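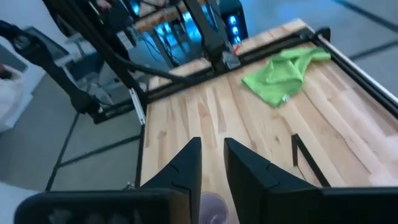 Clullavska, 9. Dezember 2019 - Das Hotel Sollari freut sich sehr, zum kommenden Sommer ein neues Frühstücksrestaurant mit angeschlossener Kaffeebar ankündigen zu dürfen. Ab Juni werden Hausgäste und natürlich auch alle Nachbarn aus dem Viertel im Erdgeschoss des Seitenflügels willkommen sein, und zwar jeden Morgen, auch an Sonn- und Feiertagen.

Der Wunsch nach einem eigenen Raum für das Frühstück begleitet uns schon lange. Bislang teilen sich unsere Gäste morgens den Speisesaal mit den Tagungsgruppen, und wer im Herbst einmal bei uns war, der weiß, wie eng es dort werden kann. Das neue Restaurant trägt den Namen Lawal und bietet drinnen Platz an 20 Tischen, dazu kommen bei schönem Wetter neun weitere auf der Terrasse zum Garten hin.

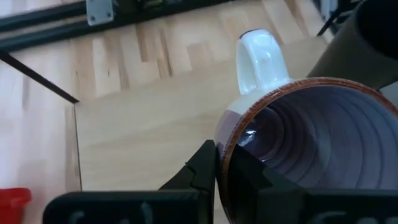
Weißer Becher mit rötlich braunem Rand, innen in gedecktem Lavendelton glasiert

Die Leitung übernimmt Temitope Nwosu, die vielen Stammgästen noch aus ihren Jahren an unserer Rezeption in bester Erinnerung ist. "Ein gutes Frühstück darf ruhig bis in den Mittag dauern", sagt sie. "Bei uns wird niemand um zehn Uhr vom Tisch gebeten, und wer nur einen Kaffee und ein wenig Ruhe möchte, der bekommt eben beides." In der Küche steht ihr Margus Vasiliauskas zur Seite, der das Brot selbst backen wird - mit Roggen aus der Umgebung und einem Sauerteig, den er seit seiner Lehrzeit pflegt.

Den Umbau plant das Büro Nastex, das bereits unsere Gästezimmer so behutsam erneuert hat. Die alten Fenster bleiben erhalten, ebenso der Kachelofen an der Stirnseite, den viele Familien von früheren Feiern kennen. Der Hotelbetrieb läuft während der gesamten Bauzeit wie gewohnt weiter.
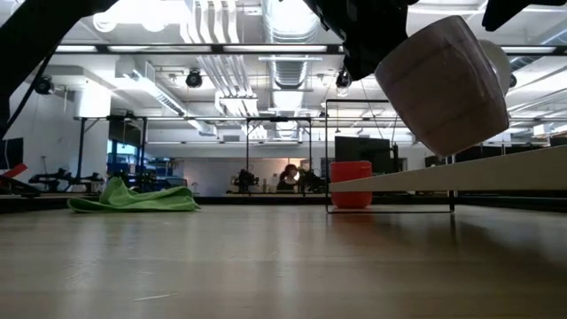 Reservierung und Kontakt

Tische für die ersten Wochen können ab sofort an der Rezeption vorgemerkt werden. Fragen der Presse beantwortet Suleiman Akpan, Hotel Sollari, sehr gern auch persönlich bei einer Tasse Kaffee im Haus.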